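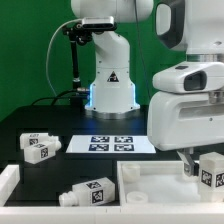
Logged by Huệ Hà, Workplace Systems, Illthorpe site
Status: Open, awaiting operator review

Summary
Operators at the Kidari bench report that bottles lying on their sides are being passed to the manual queue more often than before the January changeover. The bench handles labeled square bottles and their caps, with a marker board on the table as the position reference.

Impact on staff
Before the changeover, two operators sorted bottles by hand for the full shift. One now supervises the bench and the other has moved to Grurnirero intake. The supervising operator must clear the manual queue alone, and the 2:00 p.m. break has been missed on 6 occasions.

Steps taken
1. Marker board cleaned and its position confirmed. No change.
2. Camera mount checked for play. None found.
3. Recognition log reviewed for a run of 700 bottles. Of these, 55 went to the manual queue, most with the reason "label not resolved."
4. Label stock compared with the approved sample. Results have been sent to Rigoberto Mosquera.

Response from R. Mosquera, Operations
The second operator will return to the bench for the last hour of each shift until this ticket is closed. Queue clearance is not to be counted against individual output. Staff are asked to enter missed breaks in Lü under the ticket number.

Pending
Repeat of step 3 with the new label stock. Revised staffing note to be issued to both shifts.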